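Flultex Heated Straightening Comb: review after two months

I have thick, wavy hair that reaches past my shoulders and goes frizzy the minute there is any damp in the air. For years I used flat irons, and for years I had the same problem: the front looked fine, the back looked as if somebody else had done it, and the roots never got done at all. A heated comb was the one type of tool I hadn't tried, so when Flultex brought out a new version I bought one at full price and have used it two or three mornings a week ever since.

What you get

The box holds the comb, a heat-resistant pouch, two sectioning clips and a folded instruction sheet. There is no glove, which some other makes include. The comb itself weighs 536 g on my kitchen scales with the lead held clear, and that is on the heavy side. My old flat iron from Vrabec is lighter and you notice the difference when your arm has been up behind your head for a while.

The lead is long enough to reach from the socket by my bedroom door to the mirror, with some slack. It swivels where it joins the handle and hasn't twisted so far. The plug is a standard UK three-pin.

Heating up and settings

There are 8 heat settings, changed with a plus and a minus button on the inside of the handle. The lowest is meant for fine or bleached hair and the highest for coarse hair. I settled on 187 degrees, which is the fifth one up. On the setting below that I had to go over each section three times, and on the one above I could smell my hair, so I went back down.

The display is small but clear. It flashes while the comb is heating and stays steady when it is ready. You can't set it to remember your last temperature, so every morning it starts at the lowest and you press the button four times. It is a small thing but I would like to see it changed.

It switches itself off if left alone. I still unplug it.

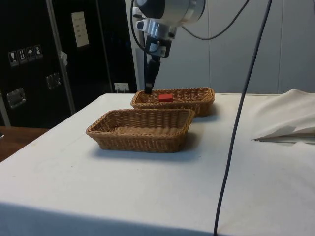 Can you use it on damp hair?

The instruction sheet says dry hair only, and I would stick to that. I rough-dry mine completely first and then wait a few minutes before starting.

Using it

The teeth are in two rows with the hot plate between them. The tips stay cool enough to touch your scalp, so you can start right at the root. This is the main advantage over a flat iron for me. The hair at my parting lies flat now, and I haven't burnt my ears or my neck once.

You do need to detangle first. The teeth are set close together and they catch on any knot, and a hot tool stuck in your hair is not a nice feeling. I go through with a wide-tooth comb, clip the top half up, and work from underneath in sections as wide as two fingers. Thinner sections give a better finish but take longer. My whole head takes twenty-five minutes. With the flat iron it was closer to forty, and the back was never as good.

The finish is smooth but not poker straight. There is still a bit of body in it, more like a blow-dry than an ironed look. If you want the very flat, glossy style, a flat iron will do it better. My ends also keep a slight bend however slowly I go, and on days when I want them neat I finish them off with the Vrabec.

I asked my hairdresser, Rosimeire Falcão, to try it on one side of my head and use her own straightener on the other. She thought the comb left the roots better and the lengths a little fuzzier. She also found the handle too thick for her hand. I have fairly large hands and it suits me, but I can see her point - if yours are small, try to hold one in a shop before you buy.

How long it lasts

On a dry day the style holds until I wash it. In drizzle it starts to wave at the front by lunchtime, with or without a hood. I use a heat protection spray every time (the Pusteck one in the pump bottle) and a drop of oil on the ends. I tried it once without the oil and it looked drier, though that may just have been the weather.

I haven't noticed more split ends than usual. Two months is not long enough to be sure about that.

Cleaning

Product builds up between the teeth quite quickly. The sheet tells you to wipe it with a soft damp cloth once it is cold and unplugged, but a cloth doesn't get down to the plate. A dry cotton bud does. I do this every couple of weeks and it takes a few minutes. The white version shows every mark, so I would go for the grey.

A problem with the first one

My first comb had a loose button. It worked, but you had to press hard and sometimes it jumped two settings at once. I bought it from Skornovico, and I filled in their returns form on a Tuesday evening. Dirceu Pimentel from their customer service rang the next morning, asked for a short description of the fault and sent a replacement out. I had to post the old one back myself, but the label was prepaid. The second comb has been fine.

Compared with a hot brush

My sister has a round hot brush and I borrowed it for a week. It gives more lift and it is much lighter, but it hardly touched the frizz on my hair. On her hair, which is fine and nearly straight, it works well and the Flultex would probably be more than she needs. She tried mine on the second setting and liked the result, but said her arm ached.

Good points

Gets right to the roots
Quicker than a flat iron on thick hair
Cool tips
Plenty of heat settings

Bad points

Heavy
Doesn't remember your temperature
Ends need extra work
Fiddly to clean

I would buy it again for thick or frizzy hair of shoulder length or longer. For a short cut or a fringe it is too wide, and I couldn't get a neat result on my own fringe at all - I do that with a small round brush and the dryer.

Rating: four out of five. I have taken the mark off for the weight and the missing temperature memory.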